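4. What people did with the tabletop field

I've saved the soccer set for its own section, partly because it gave us the messiest notes and partly because it's the one I most enjoyed watching. The rest of the toys in the study (the stacking cups, the Gretine farm puzzle, the marble run) all come with a pretty clear idea of what "put away" or "set up" means. A puzzle is done when it's done. A tabletop soccer field is a different animal! You've got a mat, a goal and a ball, no slots, no instructions to speak of, and everybody walks up to it already sure they know how it goes.

As I said in Section 2, Marjan Bakhtiari and I collected 249 written setup notes over the summer, starting in June, from people at the Erkthorpe and Motard sites. For this part we handed 20 of those people the soccer set and asked them to write down how they would lay it out for somebody else to play with. We didn't say how many players or how old they were. I went back and forth on that one, and I'm still not sure we made the right call, but I wanted to see what folks would fill in for themselves.

What they filled in was mostly real soccer. People wrote about kickoff, about penalty kicks, about which way the home side should be shooting. One writer spent most of a page on corner flags, which the set doesn't have. Almost all of the notes started with the mat, and a lot of them wanted it lined up square with the table, even when the writer then said the ball could go "wherever." I love that. The field gets treated as furniture and the ball gets treated as a toy, so one needs to be straight and the other can roll off under a chair for all anybody cares.

The goal was where the notes stopped agreeing. Doležal's old sorting scheme, which we borrowed for the coding, has a single label for "beside" and we wore it out quickly. A goal can be on the mat, touching it, or just past the end line, and our writers used "at the end of the field" for all of those. Marjan and I coded the goal sentences separately and then compared, and this was the spot where we argued longest. We ended up splitting the label into 2 (on the surface, and off it but next to it), which is clumsy but at least let us finish. Figure 2 has the field, goal and ball as they were laid out on the table. 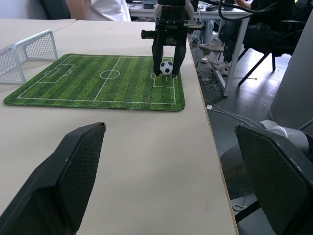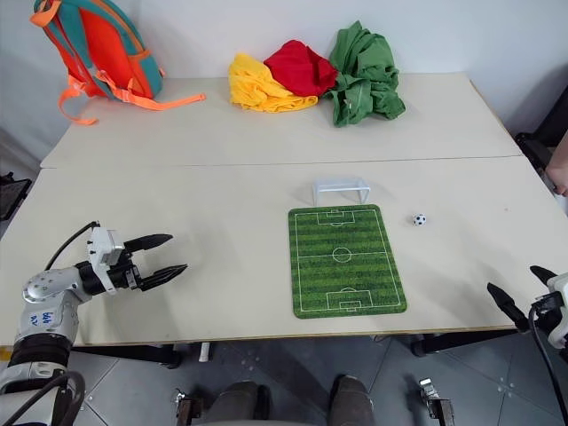
Figure 2. The soccer set on the table.

The wording people picked for the goal turned out to matter more than I'd expected, so let me stay on it for a bit. "In the goal area" sounds harmless, but one reader takes it to mean the printed box and another takes it to mean somewhere near the netting. On a layout like the one in Figure 2, where the little white goal stands off the mat and the penalty boxes are printed on it, those two readings put the ball in different places. We had tossed "in the goal area" into the easy pile during the first pass. We took it back out, recoded every note that used it, and I'd suggest anyone reusing our coding sheet do the same.

The ball got less ink than anything else. A few writers put it on the center spot, a few skipped it completely, and one told the reader to "leave the ball out so they see it first," which is pretty much how I'd do it with my own nephews. I don't want to lean too hard on a handful of sentences, though. The ball notes are short, several of them are hard to read, and two were written on the back of the puzzle sheet, so we left them out of the agreement scores and list them separately in the appendix.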